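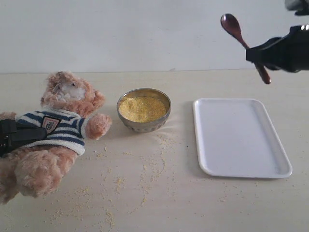 Re: Calton bus change

On the November timetable, a list member wrote:

> Does the 12 still stop at Wendt after the change?
> My printed copy leaves it out.

It does – the printed copy is wrong. The stop moves 50 yards toward the library.

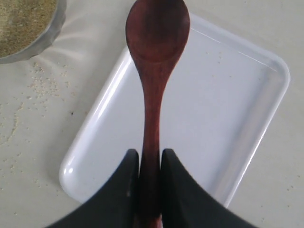

The 453 to Hilesport is the one being cut back, with the last bus at 6:40 p.m.

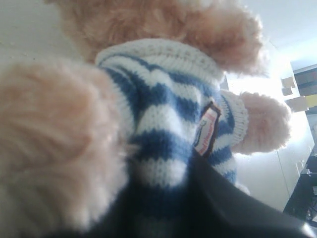

Will old passes still work?
Passes bought before the change are good until they run out.

Natora has about 100 corrected timetables at the front desk.
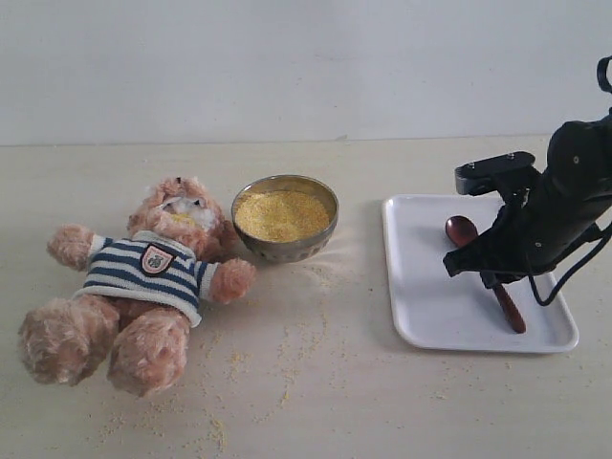

They are free, and the desk closes at noon.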